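Two hand-held grippers, one very confident sales page. A thread, because I said I'd report back.
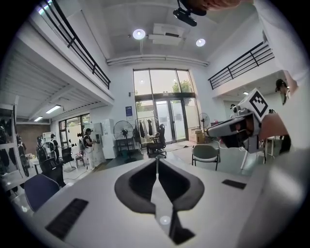
The Emimora from the holding end. Second one up on the right, with its marker cube on top.

1/ Background for anyone new: we've been trying the Emimora hand-held against the Karakaya we already had. Both are meant for the same thing. You do the job by hand with the tool, the camera on it records, and later an arm is supposed to copy you. I've heard "supposed to" a lot this year.

2/ The sales page says 2,000 demos before you need to touch the finger pads. I can't tell you if that's true. I can tell you we did 2,575 on the Karakaya before the first pad split, and its sales page promised nothing at all.

3/ Good things first, so I don't get the usual emails. The pad shape is nice. That V with the soft edges finds the middle of a round thing without much help from you. Cups, bottles, broom handles, all fine.

4/ Flat things, less fine. An envelope on a table is a misery. You end up dragging it to the edge and pinching it there, and then your demo has taught the arm to drag envelopes to edges. Perhaps that's what you want. I don't.

5/ The button. Small, round, white, set into a white ridge. In gloves I missed it 14 times in one morning. Every miss is a recording that never started, and you only find out when you go to copy the files off.

6/ Asked support whether there's a beep we could switch on. Was told it's "on the list". The Karakaya has a beep. It's a horrible beep. I have come to love it.

7/ Now the marker cubes. The claim is that with a cube on each gripper, the two always know where they are relative to each other. In a bright room, held up and facing the right way, yes, I'd agree with that. Nobody folds a towel in that position.

8/ As soon as one hand crosses over the other, the track jumps. We had one run where the right gripper spent six seconds below the floor, according to the log. The arm did not try to follow it there, thankfully, as we check the tracks first. Please check your tracks first.

9/ Big windows don't help. Morning runs came out worse than evening ones with the same two people doing the same job. I'm not going to claim I've proved it's the daylight, but pulling the exposure down by hand fixed most of it, and the auto setting is what they tell you to use.

10/ Someone will ask about the Vundola controller. We ran the recordings through it on our arm and also through Esar, the free one. Vundola is smoother on the way in and has a much nicer screen. Esar let go of the cup when it should have. I know which of those I care about.

11/ To be fair to Vundola, there was an update in August that was meant to sort out late releases, and we were on the version after it. So either it sorted out somebody else's late releases or ours are special.

12/ Weight: fine for ten minutes. After an hour with one in each hand your wrists start making decisions for you, and it shows in the data – the last runs of any session are slower and lower. We now stop at 6 runs and swap people. It's dull and it works.

13/ Would I buy a pair? Not at that price, and not for two-handed work. For one hand, round objects and a patient person, it's a decent tool with a daft button.

14/ Several of you want the raw tracks, including the one under the floor. I'll put them up once I've taken out the bits where I'm swearing at it. The Karakaya ones too, so you can argue with me properly.

15/ Next job is the same towel with the cubes tilted outwards on a bracket, which Emimora say makes no difference – they also said that about the exposure. Will add the results under this post.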